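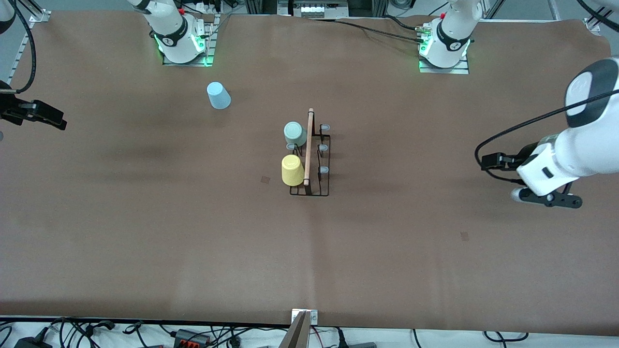 Saturday, bench 2. Second round of the Vinder fingers against the Enstead ones, and I finally have numbers I half trust! Same job for both: pick a cup off the paper, set it upside down on the wire rack, go home. The yellow and gray-green cups went on the left side of the rack by the dowel, with the light blue one out on its own on the paper so the right arm has something to go after. I like upside-down cups for this, they taper the wrong way for a lazy grasp and you find out fast whether the pads are doing any work.

Vinder pads: 200 tries, right arm only. Most of the misses were slips on the lift, cup rotates a bit, one finger rides up the wall and off it goes. Dropping the closing force helped more than raising it (did not expect that). Enstead pads: 265 tries, because I forgot to stop the script while I was at lunch – fine, more data. Fewer slips, but they stick a little on release, so the cup gets dragged sideways and ends up leaning on its neighbor. Need to open wider before backing off. Tried a 5 mm retreat and it was way better, haven't put that in the config yet.

Controller stuff: the Petek box still drops the left arm now and then when both arms move together. Reseated the connectors, swapped the network cable, no change so far. Going back to the old firmware on Monday's to-do list got crossed out, I can't find the installer. If anybody has it please put it on the shared drive!!

Camera: the Sirnard overhead is OK with the yellow cup and bad with the pale ones. Depth goes mushy at the rim. Locked the exposure and it calmed down, but I'd still like to try it a bit lower on the mount.

Next: 4 mm softer pads on the left arm, same cups, same script, and stop it before lunch this time.

2 comments · 4 likes
Search this notebook
Go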